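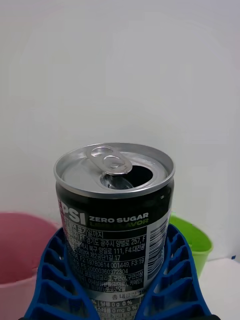 Break room safety walk-through, Parnis office, second floor
Done 24 December 2024, with my comments

I do this walk twice a year, once in November and once whenever I get nagged, and this one slipped. Sorry! The form is the usual one from the Ovville head office. I've marked each line OK, FIX or WATCH and then gone on a bit underneath, the way I always do.

1. Exits and walkways - FIX
The door to the back stairs opens all the way, sign is lit, and the push bar works with one hand. The hallway is another matter. There were boxes of printer paper stacked along the left side again (I moved them, my back says hello). Please use the closet by the copier.

2. Fire extinguisher - OK
Needle in the green, pin in, seal not broken. Tag number 193 matches the list. It was hiding behind somebody's coat, so I moved the coat to the hooks by the elevator. If you're missing a gray coat, go look there.

3. Smoke alarm - OK
Pressed the button and it screamed. Apologies to the folks on the phone with Dandport.

4. Outlets and cords - FIX
The toaster oven and the space heater were both plugged into the same power strip. Please, please don't! The heater is marked 900 watts and the toaster oven pulls plenty on top of that. I've unplugged the heater and put it in my office until we can talk about it. Heaters go straight into the wall, and they go off when you leave the room. The cord on the coffee maker is fine, no cracks or warm spots.

5. Microwave - WATCH
Door closes and latches, light works, it stops when you open it. The seal along the bottom has old cheese on it. I cleaned what I could with a butter knife and a wet rag, but it'll need a proper going over.

6. Fridge - WATCH
Thermometer read 39, good. The gasket on the freezer door is starting to curl at one corner, so give it a push when you close it. I'd like it swapped before summer. Also, labels! Anything with no name on it goes out on the last working day of the month.

7. Tables and counters - OK
All legs tight, no wobble, no sharp trim. Wipe up drinks when they spill, even the clear ones, as they find their way onto the tile and that's where we had our one fall this year. Cups live toward the back by the wall, so elbows don't get them.
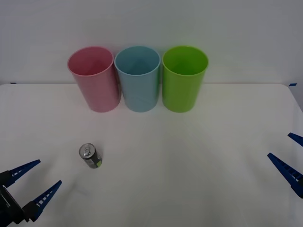

8. Floor - FIX
The mat by the sink has lost its grip and slides if you look at it funny. I rolled it up and ordered a new one with a rubber back. Until it comes, watch your step over there. One loose tile near the trash, taped down for now.

9. Trash and recycling - OK
Both bins have lids and neither was overflowing. Empty cans go in the blue one, tabs and all. Rinse them if you can stand to, we had ants in the fall.

10. First aid kit - FIX
Low on the big bandages, completely out of burn gel, and the eye wash expired. I've sent the order to Ó Dálaigh Supply and they say a week.

11. Water heater closet - OK
No drips, no smell, nothing stored against the tank. Thank you to whoever finally moved the mop bucket.

Next walk is in the spring. The open FIX items stay on the sheet by the door until I've crossed them off, and if you spot something before then, write it on the bottom and put the date next to it.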